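Yi-an Kwak would like you to stop buying storage. She says this while running a business that depends, in part, on people paying her to sort out their storage, and when I point this out she shrugs.

"They pay me for two hours of looking at their stuff," she says. "What they do with the boxes afterward is their problem."

Kwak runs Skolon, a small service for hobby rooms, garages and craft corners. I came to her with doubts. I have read enough tidying advice to know that most of it comes down to owning a bigger house, and her price list, which starts at 60 dollars for a first visit, did nothing to soften me. The topic for the day was paint: the little bottles that model builders, doll painters and weekend furniture fixers pile up by the dozen.

"People come to me saying they have too much paint," she says. "Usually they've got too many places for it. A shoebox, a drawer, a windowsill. Then they sit down to work and pull out a handful, and the handful lives on the table for a month."
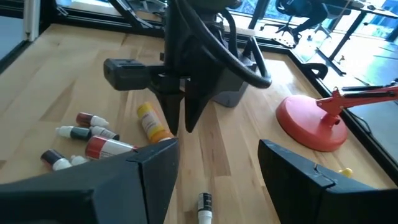
She is against leaving bottles on their sides, and I asked her to defend that, because every forum I looked at has someone swearing that it makes no difference. Her answer was less firm than I had expected.

"I can't prove it ruins the paint. I've had bottles lie down for a year and come out fine. What I can tell you is that a cap you didn't close all the way is going to leak on its side, and it's going to leave you alone standing up. Also you can't read the label if it has rolled over."

That seemed fair. Her next claim, that sorting a table of loose bottles takes almost 45 minutes the first time, did not. Surely you pick them up and put them in something? Kwak says the lifting is the short part, and that the long part is deciding. A client once showed her 833 bottles, by his own written list, and could not name ten that he had opened since the previous August.

"He wanted a rack. A big one. I told him to bring me the ten first."

I have also spoken to Baptiste Courtois, who sells racks. His shop, Druvex, carries tiered stands and turning towers, and he thinks Kwak is being stubborn. "A tray is a heap with an edge on it," he told me by phone. "You still dig." He recommends the Zendon, a stepped stand that he happens to stock, and he was cheerful about the conflict of interest.

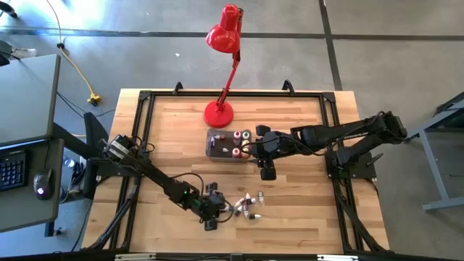
Kwak has heard the digging argument before and doesn't think much of it. Her view is that a working set should be small enough that there is nothing to dig through, and that it should move in one trip when the table is needed for dinner. She likes a plain tray with a rim, such as the gray plastic one near the red lamp, with the larger bottles upright together on the right and the little droppers off to the left. I noted that a couple of the droppers were lying down, which by her own rule is a fault. "It is," she said. "Small ones tip. Put them along a wall or put them in a cup. I'm not going to tell you a tray fixes that."

She is just as careful about light. Courtois had told me that any lamp will do, and Kwak disagrees, though mildly. She wants one with a jointed arm so the shade can be pointed at the work, and she wants it on before anyone judges whether two reds are the same red. Beyond that she has no opinion on bulbs, and she distrusts people who do.

What about the labels, the swatch cards, the color charts taped inside the cupboard door? Here my skepticism and hers lined up. She tried a system called Spahić, which asks you to log every bottle by shade and date of opening, and gave it up after one weekend.

"It was a nice notebook," she says. "I use it for groceries."

I asked whether she would look at my own desk, which has no paint on it but plenty of everything else. She quoted me the full 60 dollars – no discount for press – and asked if I owned a tray.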